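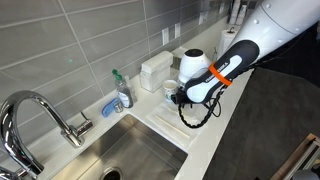 Gripper over the paper cup, white appliance right behind it. Cable doing as it pleases over the drying mat.

September, kitchen cell, notebook entry after lunch

Picking up from the last entry, where I wrote "cup grasp basically done, just tidy the config". I would like to have a word with whoever wrote that.

State of play this morning: Skodlow (planner) on the new branch, Kastier (segmentation and pose) on the old weights, Ploterell recording everything. Wrist camera calibration redone first thing, residuals fine, moved on.

Problem one is white on white. The paper cup is white, the counter is white, and the appliance behind the cup is white and rounded as well. Kastier merges cup and appliance into one object whenever the cup stands close in front. It is very confident about this. The merged thing gets a nice smooth mask and a pose in the middle of nowhere, and Skodlow then plans a perfectly legal grasp on the middle of nowhere. The rim of the cup shows up in the depth if you look for it, so the information is there, we just throw it away in the smoothing step. Turned the smoothing down from 7 to 4. Cup and appliance come apart now. So do a few things that were previously one thing, including the napkin stack, which became a stack of smaller napkin stacks. I have put a minimum height on candidate objects and will pretend that was always the plan.

Problem two is the tap. Chrome gooseneck, curved, shiny, reflects the room. Depth on the spout is part spout, part room, part holes. The old collision map filled the holes by interpolation, which gave us a tap with a fin on it. The fin sat right where the arm wants to go on its way to the sink side, so the planner took the scenic route over the top. Replaced the whole lot with a fixed mesh: a vertical cylinder, a bent one for the spout, and a box for the lever. Padding 19 mm. It's ugly in the viewer and the plans are shorter. Anyone who moves the lever will be planning against a lever that isn't there any more, so please leave the lever alone, or give it its own joint and send me the patch.

Problem three is the soap bottle, and clear plastic in general. I've stopped arguing with it. Kastier finds the green cap and the label and leaves out the rest of the bottle. For now: find cap, extrude straight down to the counter, call it an obstacle. Works for the bottle. Doesn't work for the small glass, which has no cap. The glass goes in the keep-out list by hand until the Wieser model is ready, and it has been "nearly ready" long enough to have earned the inverted commas.

Cable. Skodlow knows about the links, the hand and the fingers. It doesn't know about the braided cable, which hangs in loops under the forearm and reaches a good deal lower than anything in the robot description. Every plan that skims the drying mat is collision free on paper. I've bolted a capsule to the forearm in the model to stand in for the loop, and told the self-collision check to ignore it against the hand, otherwise the arm is in collision with itself at rest and refuses to do anything at all (most peaceful ten minutes of the day).

Numbers, for what they're worth. Replayed 3812 planning requests out of Ploterell against the new map, overnight job, no hardware. The detours round the fin have gone. What's left is mostly goals too close to the tiles, where the wrist wants to be inside the wall. Fair enough, reject those. I haven't split out how many came from bad poses and how many from daft goals. To do.

Ploterell note: replay silently uses the current calibration if the recorded one is missing. It prints a line about it, at debug level, among all the other lines at debug level. Lost an hour to this. Changed it to a hard stop. If your replay dies with "calibration absent", that was me and you're welcome.

Then both arms.
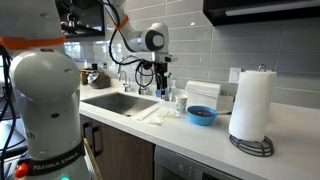

Two-arm layout, far gripper down by the tap. Chopsticks on the cloth, cup and blue bowl beside it.

Shared workspace is still the crude version. Each arm claims a box of counter and the other has to keep out until it's released. The sink is in both boxes. So is the tap. The result is very well mannered: both arms request the sink, both are refused, both wait. No error, no timeout, green status all down the panel. From the logs it looks like a system working beautifully with nothing to do.

Short-term fix: fixed priority, far arm wins, near arm backs off to its ready pose and asks again. Long term we want proper swept volumes over time instead of boxes, and Skodlow can do that on the other branch, at a planning cost I'd describe as leisurely. Trying it with coarser spheres on the upper links first. The straps on the upper links aren't in the model either, but the link padding swallows them.

Kastier on this layout: blue bowl segments cleanly, best object we own, I wish everything were bright blue. The utensil handle sticking out of it gets its own instance, correct in a way, unhelpful for grasping the bowl. Chopsticks on the cloth come out as one flat object called "cloth, long". Pale wood on white cloth and hardly any height, so my new minimum height filter deletes them completely. See problem one. Per-class threshold, then, like adults.

Loose ends:
lever joint, if I get bored
split the replay failures by cause
per-class height limits, chopsticks first
timeout on workspace claims, and make it shout
ask about the Wieser model without using the word "nearly"
merge the tap mesh to main before someone regenerates the map and the fin comes back

Left the branch building at 16:40. Cup grasp basically done, just tidy the config.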